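30 Jul 2020

Rule 14, and other things I don't believe

Gobnait Costello sent me the Girnell handling rules in March with a note that said "be nice." I have now read them twice, all 30 pages, and I am going to be fairly nice.

If you don't follow this stuff: Girnell is a set of house rules for people who teach robots kitchen jobs by doing the jobs themselves with hand-held grippers. Pick up the vegetable, put it in the appliance, do it again. The older Olby sheet covered the same ground on 2 pages, and most of the people I know who work this way still have the Olby sheet taped up somewhere.

My trouble starts with Rule 3, "the work area shall represent ordinary domestic conditions." Fine. Whose? I've never seen a test kitchen that looked like my mother's. You get a white counter, one appliance, one vegetable, and somebody writes "domestic" on the form.
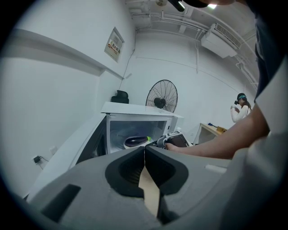 Then there's the rule on people. Girnell wants everybody who isn't holding a tool kept out of view, and wants a log entry every time that slips. I have asked three groups if they keep that log. One does. The other two laughed, and I don't blame them much, though I'd like them to stop ticking the box. Real kitchens have people reaching across you all day long. A rule that treats an arm as contamination is going to give us machines that have never met an arm. If you want the arm out, say why, and say what you plan to do the first time a kid sticks a hand in front of the microwave.

Rule 14 is the one that made me put the thing down and go for a walk. It says a task is "adequately covered" at 1,000 repeats. Where does that come from? I looked for a source and the footnote points to Curnolik, and the Curnolik paper points back to a draft of Girnell. I wrote to ask and got a very polite answer about consensus.

A thousand goes at one eggplant on one counter is not the same as a thousand goes spread over different doors, different heights, knobs here and buttons there. The rule counts them the same. Anybody paid by the repeat will work out which kind is cheaper.

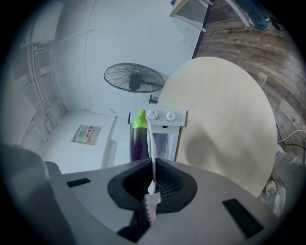

The cable section is better, I'll give them that. It's short and it's plain: know where your cords run before you start, walk the floor between sets, stop if one moves. Ní Bhriain wrote that part, I'm told, and it reads like it came from a person who has gone over on one. I would keep it word for word.

I'd also keep the bit about cleaning finger pads, but it needs a number. "Regularly" means never.

Gobnait says a revision is coming and that comments are open. I've sent mine. I asked for Rule 14 to be dropped until there's some evidence under it, and for the people log to be either enforced or cut. I'm not holding my breath on the first one.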